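Search posts Search

Irja Valtonen

I've been stocking shelves at the Munine warehouse store in Jotolthorpe long enough to remember when the automation was a label printer. People keep asking me what it's like now that we work next to robots, so I'm going to write it down in one place.

We have 2 of them. They pick and put back boxed groceries. Cookies, cereal, snack bars, cake mix. Anything in a box with flat sides. Bags and jars are still ours.

The first thing that changed was the walking. I used to do the whole dry goods side on foot with a list. Now I do bags, jars and anything heavy, and I stay in three aisles most of the shift. My feet feel better. My shoulders feel worse.

The second thing was the spacing. We used to pack a shelf tight so it looked full and held more. Now boxes get a gap on each side. It took me weeks to stop pushing them together. You do it without thinking after enough years.

Gaps mean less on each shelf, and less on each shelf means more trips from the back. That work didn't exist before. It isn't in the slide deck they showed us either.

The deck said 2,000 items a day. On a good day they have done that. On a day with a new delivery and new packaging, one of us ends up clearing stops all morning. A stop is when it can't decide what it's looking at and waits for a person.

Ilham on nights keeps a notebook of stops by product. The worst one last month was a box that changed its artwork. Same size, same weight, same spot on the shelf. The old picture was still in the system and nobody had told the people who update it.

So now one of us photographs every new box before it goes out. Front, back, all the sides. That's my job on Friday. I like it more than I expected to. You sit down for it.

Pay. We got 3 percent for what they call the assist role. You're trained to clear stops, reset a base and sign off the log. I think it should be more, and I said so at the meeting. The answer was that it would be looked at after November.

Hours. No one on days was let go. Two people on nights left and weren't replaced. The company says those are different things. From where I stand, there are fewer people in the break room at 3 a.m.

Niskanen from the maintenance side is straight with us, which helps. When we asked if the plan was to cover bags and jars too, he said yes, eventually, and that he didn't have a date. I'd take that over the slide deck.

Somebody replied asking if I'm scared of them. No. They're slow, and you learn how much room the base needs when it turns. What I don't like is working with my back to one. I asked for mirrors at the aisle ends and we got them — that took one email.

Dry goods, boxed side:

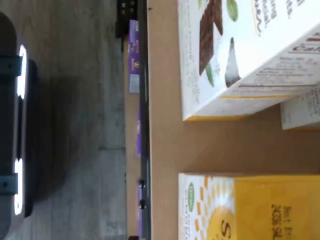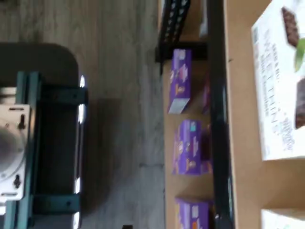
The other thing people ask is whether the job got more boring. Parts of it did. Clearing stops is boring. You walk over, turn a box a little, press the button, walk back. But I also know more about how the stock system works than I ever did, and I can tell when a shelf is going to cause trouble.

The current target is 490 picks a shift per robot. We don't have a target for the people helping them get there. I've asked whether the time we spend on stops gets recorded anywhere and so far it's only in Ilham's notebook.

I've put in a request for that to go in the official log. If I get an answer I'll add it to this thread.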